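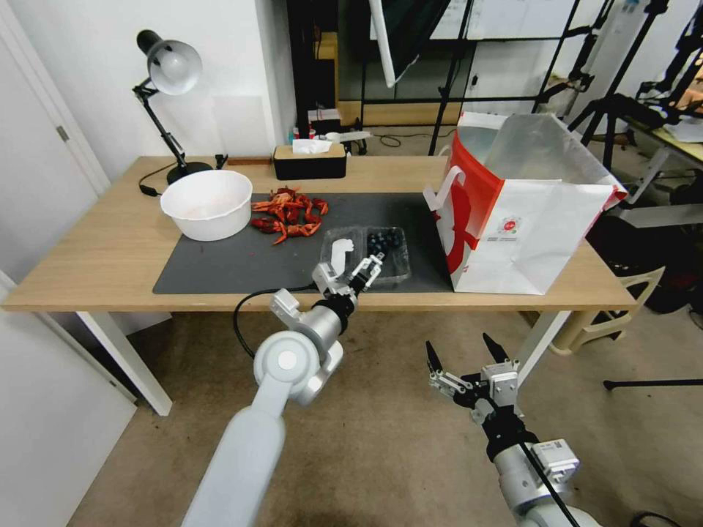

Kojo Yakubu would tell any new team to pick one chore and stay with it until they are sick of it, and he gave the same advice again when the Karkidby student robotics club opened its season in November with a single task: clearing up after a meal.

KARKIDBY - The Karkidby Robotics Club has entered the Ceten Student Manipulation Challenge for the first time. The club will send one team of seven students to the regional round, where two-armed robots are scored on table work. Teams are given a table with food, containers and waste on it, and their robot has to put things where they belong without crushing, spilling or dropping them.

The club has 22 members, ages 14 to 18, and meets after school at the Kusuma Learning Center. It was started as a programming group and built wheeled robots for its first seasons. Work with arms began last year, when the club dropped its line-following course and voted to spend its equipment budget on a shared workbench.

"Wheels were fun, but we had done them," said Zahira Hidayat, team captain. "With arms, you spend a whole afternoon on picking up one box. Then somebody moves the box two inches and you find out what you really taught it."

The team practices with real food and real packaging. Shellfish was added to the practice list after members went through the Ceten rules and saw that judges may use "irregular food waste" without saying ahead of time what kind. Shells are hard for a two-fingered gripper. They have no flat sides, they catch on each other, and picking up one often brings two more along with it. Fruit boxes are hard in a different way. Clear plastic gives the cameras very little to work with, and a thin lid bends when it is squeezed.

Students have divided the work into three groups. One group operates the arms by hand to record practice runs. A second group sorts the recordings and marks where each step begins and ends. The third trains the software and tests it on the table. Members trade groups every month so that everyone does each job before the regional round.

The club has set itself a target of 1,000 recorded runs before the entry deadline. Khairul Ngau, who leads the recording group, said the pace has been uneven.

"Some evenings we get a lot done and some evenings we are looking for a loose cable," Ngau said. "We throw out a run if the driver hesitates too long, and at the start that was most of them. Mine too."

Each practice session starts with the same setup routine. The arms are brought to their rest position, the emergency stop is tested, and a student reads the task card out loud. Only the driver and one spotter may stand inside the taped area while the arms have power. Food used in practice is thrown away afterward and is not eaten.

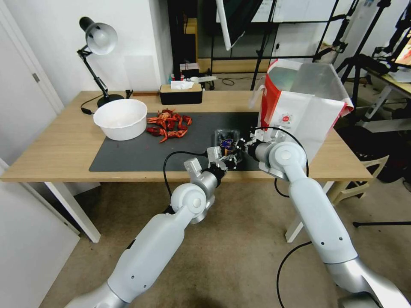
Using two arms has changed how the students plan a task. In the early runs, drivers tended to do all the work with whichever arm they were better at and leave the other one parked. The team now writes its task cards with a job for each side - one arm steadies or holds, the other moves - and the drivers have to follow the card even when a shortcut is open to them. Hidayat said this made the runs slower at first but gave the training group much cleaner recordings.

The Ceten regional round allows each team 15 minutes on the table, including setup. Points are given for every item placed correctly, and points are taken away for damage to food or packaging. A team may stop its robot and restart it once without penalty. The table layout is drawn on the morning of the event, so teams can't memorize positions.

Pevetti, a local machine shop, is supporting the team this season with shop time and materials for spare gripper fingers. Students draw the parts themselves and take them to the shop for review before anything is cut.

"They come in with a drawing and we tell them what will break," said Faizal Pasaribu of Pevetti. "The second drawing is usually good. I would be happy to have some of these kids working here in a few years, and I have told them so."

Faizal Liew, the club's faculty adviser, said the competition is useful mainly as a deadline. He expects the team to have trouble with stacked and tangled items, and said the students know it.

"We are a first-year entry and there are teams that have been doing this for a while," Liew said. "I want them to finish a full run in front of the judges. Where we place is a separate question."

After the regional round, the club plans to publish its task cards and its recording checklist so that other school clubs can use them. The practice recordings will be shared as well if the members agree to it at their spring meeting.

The club will hold an open practice at the Kusuma Learning Center before the regional round. Visitors can watch from outside the taped area and talk with team members between runs. Students who want to join do not need any experience with robots or programming, and there is no fee for the first term. Places in the recording group are open now.

**About the Karkidby Robotics Club**

The Karkidby Robotics Club is an after-school program for high school students in Karkidby. Members design, build and program robots and take part in regional student events. The club is run by its members with support from faculty advisers and local businesses.

**Contact**

Faizal Liew, faculty adviser
Karkidby Robotics Club, Kusuma Learning Center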